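Minutes of the maintenance meeting, hand-held gripper pair, Clasten project

Date: 04/04/2026
Place: Eton room, second floor
Present: hardware, collection, data check, stores
Excused: software
Minutes: hardware

1. Minutes of the last meeting

The minutes were approved with one correction. In point 3 it was written that the spare pads were ordered. They were only reserved at the supplier. Stores has now placed the order.

2. State of the pair

The pair in use at the home site is pair 4. It has done 217 recordings after the last full service in September. Hardware reported on the inspection made before this meeting.

Left unit: the fingers close parallel and meet along the full length of the pads. The guide rails were wiped and received a thin layer of light oil. There was some fine textile dust in the lower end of both rails. Collection confirmed that most tasks at this site are done on beds and sofas, so the dust is to be expected and the cleaning interval should be made shorter.

Right unit: the linkage had play at one outer pivot. The cap was removed, the screw was tightened and the cap was put back. After this the play was not felt any more by hand, but hardware wants to measure it again after the next week of work. The cable of this unit leaves the housing with a rather sharp bend when the operator turns the wrist inward. The outer cover of the cable is not broken. It was agreed to add a short piece of soft sleeve at the exit.

The question was asked if the two units should be exchanged between left and right hand, so that the wear is more equal. Hardware is against it. The calibration is stored per hand and an exchange means to do all the work of point 4 again.

3. Pads

The ridged pads are the part which gives the most work. Collection reported that small smooth objects, in particular beads and the round handles of cups, slip when the pads are old. The operators then press harder, and this loads the linkage. Stores proposed to try the softer pad from Iso. Hardware has tested one set on the bench. It holds better but the edge starts to lift after a few days, probably because the glue surface is narrow.

Decision: we stay with the present pads and change them in both units at the same time, also when only one side looks worn. One set of the softer pads goes to the bench unit for a longer test with another glue. The result will be presented at the next meeting.

Collection asked how to decide that a pad is old. The proposal of hardware was accepted: when the ridges cannot be felt any more with a fingernail in the middle of the pad, the set is changed. Nobody has to wait for permission for this. The change is written in the log of the pair with the number of the recording.

4. Opening width and calibration

Data check showed that in 14 recordings the opening width did not return to zero when the fingers were closed. All of them come from the right unit. The error is small and it grows during the session, so it was first thought to be a problem of temperature. Hardware believes now that the play in the pivot was the cause. The 14 recordings are kept but marked, and data check will compare them with new ones made after the repair.

The start procedure was discussed. At the moment the operator closes and opens the fingers one time before the first task. Data check would like six times, collection said it is too much when the session is short. After discussion the following was agreed:

- Fingers of both units are closed fully and opened fully three times before the first task.
- The operator waits for the green light on each housing before the first closing.
- The same is repeated after every pad change and after every fall of a unit, also when nothing looks damaged.
- If the width at closed position is wrong, the session does not start and hardware is called.

5. Tasks at the home site

The bed tasks continue: bracelets and other small things are picked up from the bedspread, and the wicker basket stays on the bed. Collection explained that bracelets are a good check for the pads, as a beaded one has to be held between the fingers with very little force.

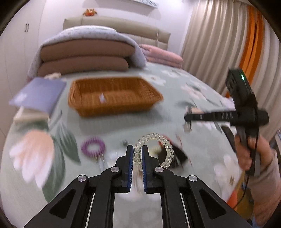
Data check noted that many recordings from this site are blurred when the operator moves quickly. The lens and its mount were inspected and the mount is tight. It was agreed that operators move slower on the way to the object. Collection will say this at the start of each session and will not put it only in the written guide, which is already long.

The lens is cleaned with the dry cloth from the case. No spray is used on the unit itself.

6. Transport case

The foam in the case presses on the finger tips when the lid is closed. Lapiņa can cut a new insert, and the drawing is ready. Until it comes, the units are put in the case with the fingers half open and the cable laid beside the housing, not around it. Stores asked for a second case for the chargers. This was postponed.

7. Other

The paper log of pair 4 is almost full. Stores brings a new one. The old log stays with the pair until the next service, because the pivot measurements are in it.

Open actions

Hardware: sleeve for the cable of the right unit; second measurement of the pivot; glue test with the Iso pads.
Collection: new start procedure explained to all operators.
Data check: comparison of the marked recordings with new ones.
Stores: follow the pad order; send the drawing to Lapiņa; new log book.

The date of the next meeting will be sent when the pivot has been measured.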